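Forty Loaves and a Borrowed Oven: Talking Bread in Flenley

April 13, 2018

The baker at the Ullano bakery starts talking before I have my coat off. She's been up since 2. Flour on the phone, flour on the light switch.

"You want to know about the rye. Everyone wants the rye."

OK, the rye. It comes from a recipe card dated 1918, found in the back of a drawer when she took over the shop. No oven temperature on it. No baking time either. "It says bake until done. Thanks a lot!"

First tries were bad. Gummy in the middle, crust like a roof tile. She went through a whole sack before cutting back the water and letting the dough sit overnight. "I was rushing it. Rye doesn't care about your schedule."

Did she ever think of quitting? Long pause. "In April, two years in. The rent went up and the mixer died the same week. I sat on the back step and ate a whole loaf with butter. Then I went back in becuase the dough was ready."

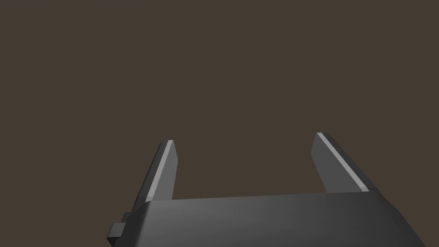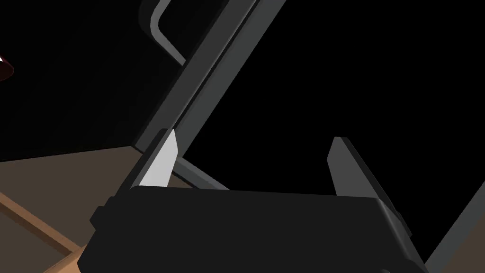

Selling it

Most of the bread goes over the counter. The rest goes to Plaltton in the van, 50 loaves a trip, and she does the driving herself. The market there is slower but people buy big. "One man takes six and freezes them. I told him fresh is better, he said he's got a big freezer."

She raised prices once and hated it. Put up a sign, took it down, put it up again. "A customer said it was still cheaper then the supermarket. I could have kissed her."

What's next

Not a second shop. She's asked that a lot and she is tired of it. She wants a better oven, and she wants to sleep untill five one day a week. Also a seeded roll, which she's testing now. I got one to take home. Heavy on the caraway, very good with cheese.

"Too much caraway?" she asks at the door.

I say no. She writes something on her hand anyway.

Ullano bakery, 261 Sukprasert Street, Flenley. Open from six until the bread runs out. Cash only for now, card reader is on order.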